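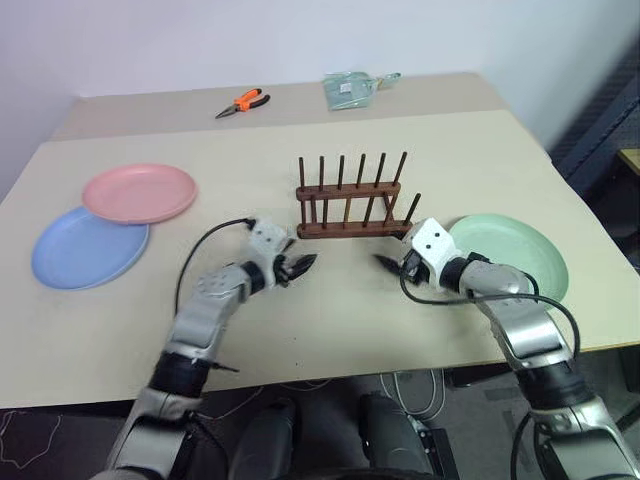 Ahonen is a plain-text list of household words in four dialects, collected in Midby and Murkcombe over one summer. Each entry gets a headword, the local word, village, and a note if the speaker had one. The kitchen file is the biggest and the messiest. Take a dark brown wooden dish rack and round plates in pink, light blue and pale green: Midby speakers call the rack a "stander", Murkcombe has "drainer" or "plate horse", and two people in Trendthorpe insisted a shallow plate with a raised rim is a "lipper" whatever the color. All three are in, no ranking.

## Files

- `kitchen.tsv` - dishes, racks, cloths, stove words
- `yard.tsv` - sheds, gates, buckets. Still short
- `weather.tsv` - 68 entries, mostly rain
- `speakers.tsv` - village and age band only, no names

Tabs, UTF-8, one entry per line. Empty field = not asked. A dash = asked, speaker had no word for it. Please don't mix these up, I did and it took a whole evening to fix.

## Who

Siriporn Ongart did the Murkcombe interviews, 28 speakers. Jintana Suksawat did Midby, 41 speakers, plus the spelling pass. Trendthorpe was a side trip in July. Fourth dialect is the coast one, nearly all from older Midby people who moved inland.

## Known problems

- Spelling of the long vowel is inconsistant in `yard.tsv`. Use the `norm` column
- "stander" also turns up for an umbrella stand. Seperate entries, same headword, sorry
- 30 lines in the weather file have no village. Notebook got rained on. Left them in, filter if you care
- no audio. Speakers agreed to written notes only

## Use

Fine for teaching, maps, word games, whatever. Keep the village column if you repost. Don't try to work out who the speakers are, these are small places.

Corrections: open an issue, one word per issue, say where you heard it.

TODO: sewing words, second pass on gates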